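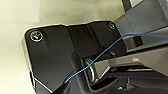 Blog > Flillwood > The lounge

November, by Duto

Quick one, lunch is nearly over. The lounge. Finally doing something about it.

So the air hockey table has turned into the place where everything lands. You come in, hands full, there's a big white flat thing in the middle of the room, down it goes. I get it. I do it too. But I wanted one game before going home last night and ended up spending the whole time moving bits of stuff off the playing surface, then it was late and I gave up and put it all back. Which is worse than doing nothing.

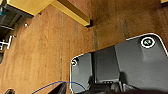 Floor first though. I love that brown wood floor but it shows every crumb. Swept it end to end, then did the edge where it meets the carpet. 49 minutes!! Didn't think a room could hold that much grit. Moved the trash bin out, swept, moved it back. Should probaly have started with the sofa and worked out from there, next time.
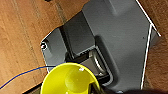

The two light wood tables stay in a row. I tried them pushed together side by side and you couldn't get past to the sofa without turning sideways. Back they went. Little round white one I'm leaving alone, it's the only spot for a coffee that isn't the hockey table.

Still to do: a box for the small stuff. Siqueira has a lidded one for $80, Wutach has nearly the same one, also $80, so no help there. Might just use a shoebox. Oh and two marks on the playing surface, yellowy green, no idea, going to try warm water before anything stronger.

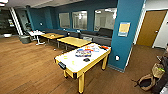

The hockey table, pre clear-out. Marks are on the left half.

Will do the top of it tommorow if I get in early. Anyone who wants a game after that, bring your own snacks and take them away again.

Recent posts
Sofa cushions, part 2
Shelf brackets from Wutach, a complaint
What to do with a dark teal wall
Flillwood in the rain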